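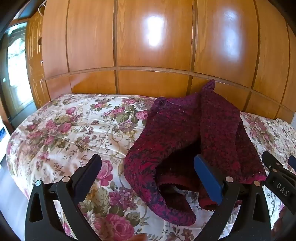

Kanini Laizer was of the opinion that the wine had died, and that it had died before any of us was born. She told this to the whole table and pushed her glass toward the bread.

I looked at the label again. Lưu, 1911, bottle 64. My uncle had kept it through three houses and one divorce.

"Give it nine minutes," said Lợi Bùi.

"Nine? Why nine?"

He did not explain. He put his watch beside the plate and we waited, like people at a small railway station. It smelled of mushrooms at first, then of cold tea. I was ashamed, for I had promised everybody a great evening.

At the sixth minute Kanini took her glass back. She smelled it and said nothing, but she did not put it down again.

"Orange peel," she said after a while. "Very old orange peel, in the pocket of a coat."

Lợi wrote this in his notebook. Then he asked if my uncle had left any more of it, and I had to tell him about the second divorce.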